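I bought the Brundby desk lamp back in December, so I've had plenty of evenings with it by now. Short version: I like it a lot, with one gripe.

It replaced a Wurnow clip-on that buzzed whenever I turned it past half. The Brundby is silent, the arm stays where I put it, and there are 18 brightness steps (way more than I need, but the low ones are lovely for late reading!). Setup took me 20 minutes, mostly because the base screw comes in a bag taped inside the lid and I nearly threw it out.

My gripe is the touch strip. It's right where I grab the lamp to move it, so I keep dimming the thing by accident. The Ahmadpour lamp my sister has uses a plain knob – much better idea. 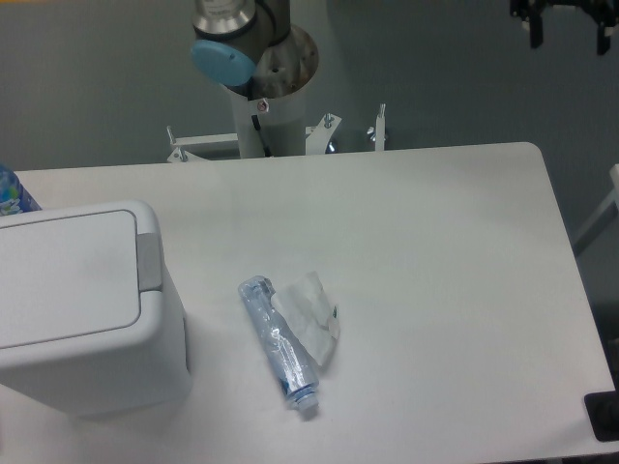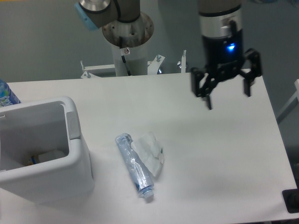

Color is the other thing to think about before you buy. On the warm setting the Brundby makes paper look creamy, and on the cool one everything goes a bit like an office. A white tabletop with a plain edge, like the one in both photos, will show that shift more than my old oak desk does, so I'd start on the middle setting and go from there. I leave mine there for sewing and only switch to warm after dinner.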